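Home Meetings Minutes Equipment Suppliers Contacts

Equipment Review Group
Minutes of meeting, 2026-10-27
Subject: Plilholm two-arm bench kit, offered by Mustereo on trial

Present: Čestmír Polák (chair), Boris Tóth (minutes), two staff from the Lund bench, one from purchasing. An apology was received from the Prustorlow site.

1. Previous minutes
Accepted with one change. In the item on cable spares, "supplier" should read "installer".

2. Work at the bench
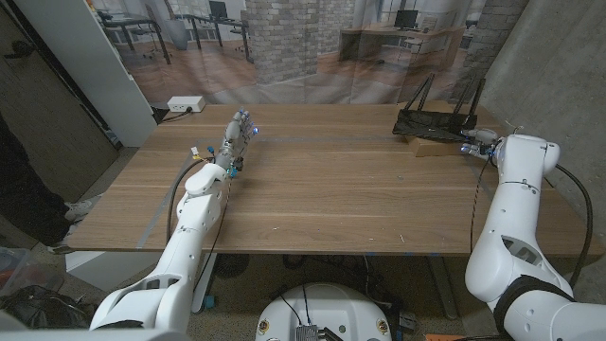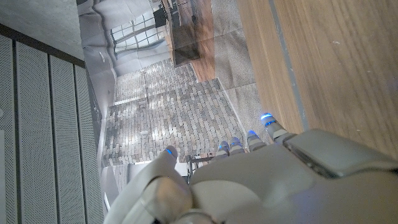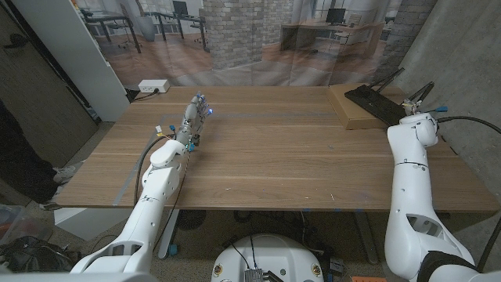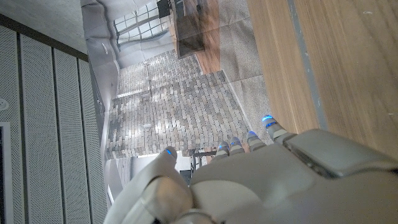 Hand, table and printed backdrop.

Question from purchasing: What does the hire price cover if a finger fails during normal use?

The replacement finger and the labour to fit it are covered. Freight to and from the site is charged to the customer.

3. Scope of the offer
Čestmír Polák read the offer dated with the trial agreement. The kit consists of two arms on a common base, hands, a parallel-jaw gripper as an alternative end fitting, the control software and a support contract. The table, backdrops and test objects are not part of the kit and stay with us whatever is decided.

Mustereo offers purchase or hire. Hire is for a fixed term with 200 hours of powered time included in each term. Powered time is counted from when the arm brakes are released and not from when the controller is switched on. Boris Tóth asked for this to be written into the agreement, as the current wording says only "running hours". The supplier has agreed to the meaning by email but has not changed the document.

The software licence is tied to the base unit. Moving the kit from Lund to Prustorlow would not need a new licence. Running the control software on a second computer for planning work would need one. No price has been given for the second licence.

4. Trial results to date
The trial plan asks for 400 handling cycles across the agreed object set, which is made up of small office and network equipment. A cycle is one approach, one contact and one return to the start position. Cycles stopped by the operator are recorded separately and do not count toward the total.

The first 100 cycles were run with hands fitted on both arms. The results are in the bench log and were not read out in full. Points raised:

a) Approach to flat items lying directly on the table was slower than expected. The hand software plans a wide opening of the fingers before contact and closes late. The support desk says this can be changed in the settings file. The Lund staff have found the setting and have not yet altered it, so that the first set of results stays comparable.

b) Contact force is reported per finger, but the log writes only the largest value. For thin plastic housings we would want all values kept. Mustereo confirmed that the full record is available through the data connection and is not available in the log export.

c) Items with thin upright parts gave trouble when the approach was from above. A side approach was used for the rest of the set. The operator's note recommends making side approach the default for this class of object. Čestmír Polák agreed for the trial only.

d) The parallel gripper was quicker to teach. It has fewer settings and the operator could predict what it would do. For objects with curved sides it is less suitable. Those present were of the view that a mixed arrangement, with a hand on one arm and the gripper on the other, should be given its own set of cycles before any decision.

Boris Tóth noted that results for the hand and for the gripper should not be added together in the report. The draft table currently does this in its last row. To be corrected.

5. Changing end fittings
The change from hand to gripper takes one person with a hex key. The mechanical part is straightforward. The software part is not. After a change the arm must be told the new weight and the new tool centre, and the manual gives these in two different chapters with different units. One of the Lund staff has written a single-page sheet with both sets of values in the same units. The meeting asked for this sheet to be kept with the kit and a copy sent to the supplier.

There was discussion on whether the arm should refuse to move after a fitting change until the new values are entered. At present it gives a warning which can be cleared. Čestmír Polák regards this as a fault in the product and wants it raised as one. Purchasing asked whether it would delay the trial. It will not, provided the sheet is followed and a second person checks the values.

6. Cables
The routing of external cables was discussed at length. The supplier's drawing shows one arrangement and the installation guide another. The guide is the later document and should be followed. Slack must be set with the arm at full reach and then checked again with the arm folded. The clips supplied with the kit are a friction fit. The meeting preferred a screwed clip at the wrist and at the elbow. Boris Tóth will ask whether this affects the cover.

Prustorlow sent a written comment that at their site the bench would stand next to a walkway and that any cable on that side would need a fixed cover. Accepted. The cost of the cover belongs to the site budget and should not be entered against the kit.

7. Backdrops and table markings
The printed backdrops are used to vary what the cameras see behind the object. The trial plan says a backdrop is to be changed only between sets. This has been followed. A question was asked about creases in the fabric, and whether they should be steamed out. It was decided to leave them. The settings in which the kit would be used are not tidy and the software has to cope.

Tape on the table gives the operator the working area. The tape should be renewed when it lifts, using the corner measurements in the bench log and not the marks left by the old tape. The position of the table relative to the base is to be checked at the start of each set.

8. Support service
The support contract promises a reply within 3 working hours. Replies so far have been inside that limit. The quality of replies varies. Questions on the arms were answered fully on first contact. Questions on the hands were passed to another team and came back with requests for information we had already sent.

The meeting asked for a named contact for the hands. If the supplier cannot provide one, this should be recorded as a shortcoming in the report, with the correspondence attached as an appendix.

Remote access was discussed. The supplier would like a permanent connection to the base computer. Our network rules do not allow this. A connection opened by our operator for a single session is allowed and has been tested. The contract text needs to be changed to match, and purchasing will send the wording.

9. Comparison of purchase and hire
Purchasing tabled a short paper. The figures are confidential until the supplier has confirmed the final price and are not given in these minutes. The paper assumes one bench in regular use. On that assumption hire is cheaper in the first term and purchase is cheaper afterward. The paper does not allow for wear on the hands, for which we have no data of our own. Čestmír Polák asked for the calculation to be repeated with one replacement hand per term, and again with none.

The meeting did not take a decision. The hire option remains open to us until the end of November on the present terms.

10. Actions
- Correct the last row of the results table. Boris Tóth.
- Obtain written definition of powered time in the hire agreement. Purchasing.
- Raise the clearable warning after a fitting change as a fault. Čestmír Polák.
- Ask about screwed cable clips and cover. Boris Tóth.
- Run a set with hand and gripper fitted together, then change the opening setting and repeat the flat items. Lund bench.
- Request a price for the second software licence. Purchasing.
- Send the fitting values sheet to the supplier and to Prustorlow. Lund bench.

11. Other business
The Prustorlow site asked whether it could have the kit for a short period before the trial closes. Not supported. Moving the base would mean a new calibration, and the remaining cycles would not be comparable with those already logged. The request can be made again once the trial report has been issued.

12. Next meeting
To be held in November, after the mixed set has been run. The draft report is to be circulated beforehand.

Related items
Plilholm kit: trial plan and object set
Plilholm kit: fitting values sheet
Mustereo: draft hire agreement with comments
Lund bench: operator instructions
Prustorlow: site layout and walkway clearance
Minutes of the previous meeting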